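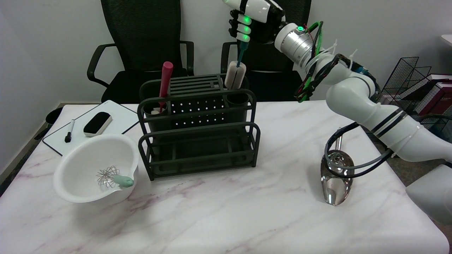 Valentin Gruber wrote back to my last update with one line: "Fine, but does the planner still freeze when it can't see behind its own forearm?" Fair question, and it pretty much set the agenda for February, so I'll start there.

Short answer, much less than it did. The old code treated everything hidden by the arm as solid, so the moment the forearm crossed the table the planner decided it was boxed in and gave up. Now we keep the last good view of those areas and let it go stale slowly (Severin Egger's idea, and I argued against it for a whole afternoon before I tried it!). Out of 727 logged pick attempts, planning failures went from 375 with the old version down to 30 when we replayed the same logs through the new one. Replays aren't the real thing, I know. Live runs are next.

The lift-out motion got some love too. Pulling a brush out of a cup used to be one straight move up, and if the grip was a bit tilted the head would catch on the rim. Efthymia rewrote it as a short lift, a check on the finger forces, a small correction and then the rest of the way. It's slower and I'd like some of that time back, but let's get it solid first.

Perception is where I'm less happy. Shiny things are still a pain. The ladle comes back from the depth camera full of holes, and the mask jumps about from one moment to the next. Whisk wires are nearly as bad. I tried 3 filters and kept none of them. Vinzenz wants to train on the color picture alone for metal items and I think he's right, so that's going on the list.

On tooling, the Clumik log viewer finally shows the plan and the camera view side by side, which has already saved me hours of squinting at two windows. Reto has a login now if anyone on the Bresham side wants to poke around.

Money is on plan. The one thing I'd ask for is a second GPU machine, so replays can run while Vinzenz is training. I'll send the quote separately.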